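Parada de protección en la tarea «cerrar cajón»: preguntas frecuentes
Proyecto Molora – entorno de simulación Grarkow

Respuestas a las consultas recibidas tras la incidencia de septiembre.

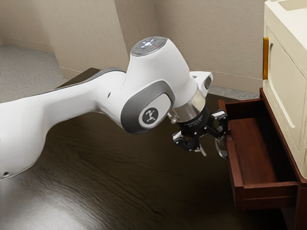 ¿Qué falló?
El planificador aceptó trayectorias en las que un dedo de la pinza entraba en contacto con la pared lateral del cajón. El controlador detectaba la fuerza y detenía el brazo.

¿Con qué frecuencia?
En 259 de 4,000 episodios. En 197 de ellos el contacto se produjo durante el descenso; en el resto, al empujar.

¿Cuál es la causa?
La malla de colisión del cajón era más baja que la malla visual. El planificador consideraba libre un volumen que el motor de física trataba como sólido.

¿Afecta al robot real?
No se ha ejecutado ninguna política entrenada con esos datos fuera del simulador. Las versiones afectadas siguen bloqueadas.

¿Qué hago con mis episodios?
Descarte los que lleven el código de parada por fuerza y regenere el lote con la malla corregida. No edite las trayectorias a mano.

¿Puedo subir el umbral de fuerza?
No. El umbral oculta el contacto – no lo evita.

¿Cómo se verificó la corrección?
Nanna Egilsson repitió 700 episodios con la malla nueva, sin paradas por fuerza.

¿A quién aviso si se repite?
A Marites Aquino, adjuntando el registro del controlador y la semilla del episodio.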